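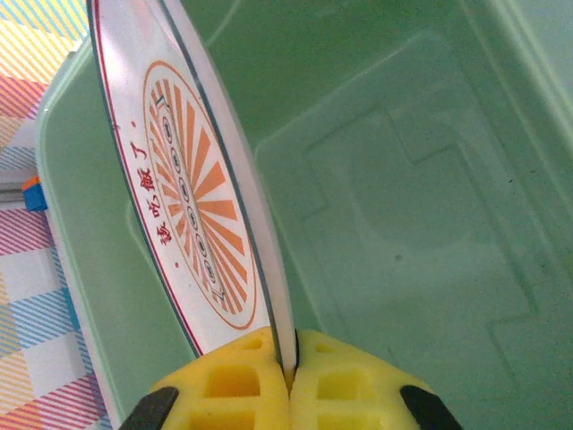 Progress report, no. 16, page 2

**Retanness community kitchen: crockery and washing-up**
Prepared for the Fahmy Fund

It has been a very good few months in the kitchen, and I'm glad to have so much to tell you. When I last wrote, the crockery was still in newspaper in the back corridor and we were borrowing plates from the hall next door every time more than a handful of people sat down to eat. All of it is now unpacked, sorted and on the shelves!

**Crockery**

Your grant of £2000 was meant to stretch to plates, bowls and storage, and it has. We spent £445 of it on second-hand stock from Asano, who were clearing a restaurant store and let us pick through the crates ourselves. Much of what we brought home is plain white, but my favourites are the round white plates with a thin red rim and an orange sunburst printed on the face, a string of beads running down the middle and red Chinese characters beside it (趁吃饭了). Regulars have started asking for them by name – "a sunshine plate, please" – and I've stopped pretending I don't keep one back for my own lunch.

Anything with a chip went straight out. Crazed glaze was harder to judge, so we agreed to keep those pieces for dry food only, biscuits and the like.

**Sorting and storage**

The pale green plastic bins are doing far more work than we planned. You can see through them well enough to tell plates from bowls, and they lift on and off the shelf without a struggle. One stays out on the table with the plaid cloth while we sort. I'd like two more, and there is room in the budget for them.

Hideaki Nagano drew up the shelf plan. Plates are at waist height, bowls above, serving dishes at the bottom where a dropped one hasn't far to go. Labels are still handwritten and some have already come off in the steam.

**Washing-up**

We had hoped to have the second sink plumbed in by now. Tadell have measured up and the parts are ordered, but the fitting has slipped to August. Until then we wash in one sink and rinse in a bowl, and it does hold us up after a big lunch.

**Next**

- Second sink fitted and tested
- Printed labels for every shelf
- A draining rack wide enough for the dinner plates
- A proper list of stock, with breakages noted as they happen

Do come and eat with us once the sink is in. Lunch is at half past twelve, and I'll send the receipts for the remaining spending with the next report.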